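Foltero

Foltero is a bench-top robotic picking kit made by Platomach, a manufacturer of light automation equipment based in Vutstead. It is sold to schools, repair shops and small warehouses for lifting mixed household goods and hand tools out of open containers. The kit consists of an arm, a two-finger gripper, a wrist camera, a control box and a license for the Koller planning software.

History

Development was led by the engineer Ásdís Damgaard, who had earlier designed feeding equipment for packaging lines. A first version was shown to buyers in May with a suction cup in place of fingers. Early customers reported that the cup held poorly on curved plastic housings, and the company replaced it before general sale. The present version, designated Foltero 202, was released on Sat 15 November.

Design

The gripper has two black fingers with soft pads, which close on an object from opposite sides. Pads are supplied in three widths and are held by a single screw. The arm can lift loads of up to 4 kilograms, although the manual advises a lower limit for items held at one end. The camera is fixed at the wrist and moves with the gripper, so that the view is renewed as the fingers approach the object.

Corded tools are treated as a separate class in the Koller software. A glue gun stored in a bin with others of its kind may share its space with coiled power cords and plugs, and the body of the tool is preferred to the cord as a place to grip.

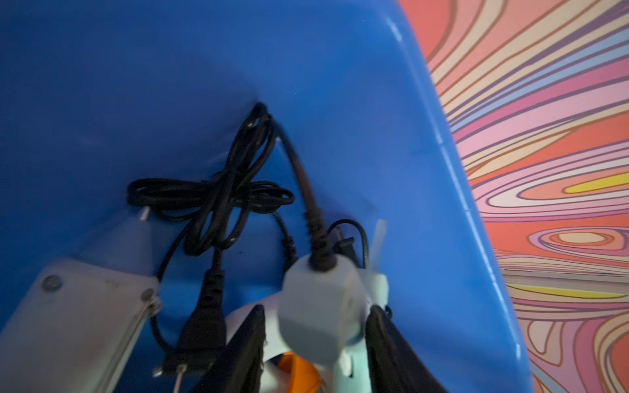

When a lift meets more resistance than expected, the arm stops, lowers the object and opens the fingers. The operator may then clear the cords by hand or allow a second attempt from another angle. The number of attempts is set in the control box and is three by default.

Containers with plain, smooth walls are recommended. Platomach supplies no bins of its own, and the setup guide asks the operator to record the height of the rim before first use.

Sale and service

The kit is offered for outright purchase or on a lease of 12 months. Both include one day of training and replacement pads. Repairs are carried out in Vutstead, and the gripper may be sent in separately from the arm.

Reception

Reviewers in the repair trade have praised the short setup time and the ease of changing pads. Criticism has been directed at the slow pace of work in crowded bins and at the price of the Koller license, which must be renewed each year after the first. A reduced rate for schools was later introduced.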